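Wornholm Dish Station Set: README

Version 3
Last updated April 3, 2026
Maintained by Mahlet Seyoum

Hello, and thank you for downloading this! I've tried to write down what I would have wanted to know on my first day with these files, and I tend to go on a bit, so please skip ahead if you only came for the folder layout.

What this is

The set holds 1411 short recordings of two-arm robots handling tableware: bowls, cups, plates and chopsticks, a tray and a dish rack. It was put together for Sella, the lunch kitchen at Wornholm, where the end of every service means a long stretch of racking and sorting before anyone can sit down. The kitchen wanted to know which parts of that work an arm could take over, and the people who do the work wanted to know what would be left for them (a very fair question, and the reason this README has a section on it).

We kept the table close to what the crew deals with, so the rack stands right beside the tray and other containers share the space. A policy that only ever meets one lonely bowl on a bare surface won't be much help at half past two in the afternoon. 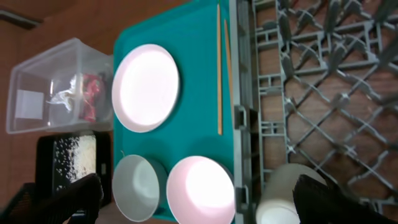
Each recording comes with a one-line instruction written by someone from the kitchen, in their own words. We left those alone. Some say "put the cup up," some say "cup in rack please," and one person wrote everything as if talking to a new coworker, which I like very much and would ask you not to clean up.

Folder layout

semis/ has the wrist camera video, one folder per recording
mridha/ has the joint positions and gripper openings
notes/ has the instructions and the operators' remarks
holdout/ has 400 recordings kept back for testing, already counted in the total

The names Semis and Mridha come from our two loading tools and mean nothing deeper than that. If you rename the folders, the loader will complain, loudly, and you'll have to edit paths.txt by hand.

What changed for the crew

I sat in on the kitchen's planning meetings from December onward, and the talk there was a lot more practical than I had expected. People asked who would be called when an arm stopped with something in its grip, whether that person could finish their own job first, and whether minding the arms would be counted as work on the schedule. It is now. Each shift has one person named as the minder, the role rotates, and whoever has it is taken off the heavy pots.

Paper cups took up more of our time than anything else on the table. They give under the fingers, and the squeeze that suits a bowl doesn't suit them at all, so please look at the gripper openings in mridha/ before you set a single closing value for everything.
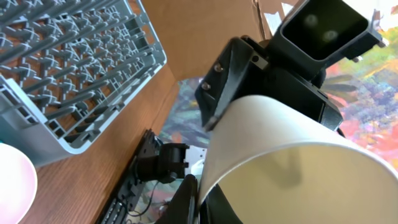

Mahlet Seyoum would add that the minder's job needs proper training time, and that learning it between two other tasks, as the first few people had to, left them feeling blamed for every stop. She asked me to put that in when we went over the draft, speaking as the maintainer and wanting it in her own name, and I'm glad to.

Known gaps

Remarks in notes/ are uneven, with some operators writing a paragraph and others a single word. Breakage isn't labeled. Lighting is strong from above in places, and white dishes can wash out.

Use and contact

You're welcome to use the set for research and teaching. Please don't use the operators' remarks to rate or compare the people who wrote them; they agreed to share them on that condition. Corrections are very welcome through the Wornholm project page, and small ones count too.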